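Sorting Out the Silverware at the Daltbridge Lunch Hall

The lunch hall in Daltbridge opens at 11 on weekdays and serves soup, rice, noodles and whatever else the kitchen has decided on. The building dates from 1886 and was a grain store first. The woman who runs the dining room has been there for nine years. She asked that her name be left out, on the grounds that she already gets enough phone calls about lost umbrellas.

We met on a Tuesday after the lunch rush, at one of the long tables near the serving window. I had asked to talk about cutlery. She seemed pleased.

"People want to talk about the food," she said. "The forks are most of my day."

The hall seats 44. When she started, knives, forks and spoons went back into one deep drawer after washing, and whoever was setting up in the morning dug through it. Chopsticks lived in a coffee can on the windowsill. On noodle days the can was empty by noon and someone had to stop serving to wash more.

She tried a divided wooden tray first. It was heavy, and crumbs got into the corners. Then came a set of wire baskets from Mustunix, a restaurant supply outlet that has since moved out of town. The chopsticks slid through the gaps. "I kept those baskets for onions," she said. "They're good for onions."

What she uses now is plain plastic bins, one for each kind of thing, in a row at the back of the sorting table. They can be lifted out one at a time and carried to the sink. She does not label them. In her experience people read a label once and then stop looking at it, but they will copy whatever is already in the bin.

"You put one spoon in and that's the spoon bin," she said. "You have to start it for them."

The order matters to her more than I expected. Chopsticks are on the left, spoons next to them, and the last bin is for forks. Knives go in a separate rack in the kitchen, a rule she made in her second year and will not discuss. She did change the order once, in May, to see if it would go faster with forks first. It took two days for everyone to learn the new way and most of a week to learn the old one again.
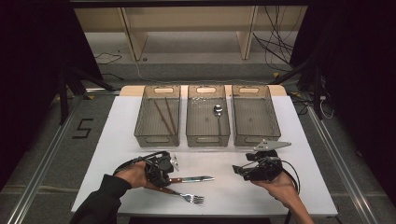

Chopsticks are the easiest thing to sort, in her view, and the hardest to keep together. One goes missing and the other is no use to anyone. She likes to see them go in as a pair, the way the two brown ones are lying in the left bin, nearly side by side. A spoon can go in alone, as the silver one has in the middle. The knife and fork still out on the white tabletop would bother her if it were the end of the day - she does not go home with anything left on the table.

The bins get washed on the same schedule as the cups. Bits collect in the bottom, and a clean spoon put in a dirty bin has to be washed again.

I asked what she would buy if the hall gave her money for it. Last year the kitchen got 3000 dollars for a new steamer from Ginting, and she has no complaint about that. She would like more spoons. They disappear faster than anything else, and she has stopped asking where they go.

"And 5 more bins," she said. "For when these crack."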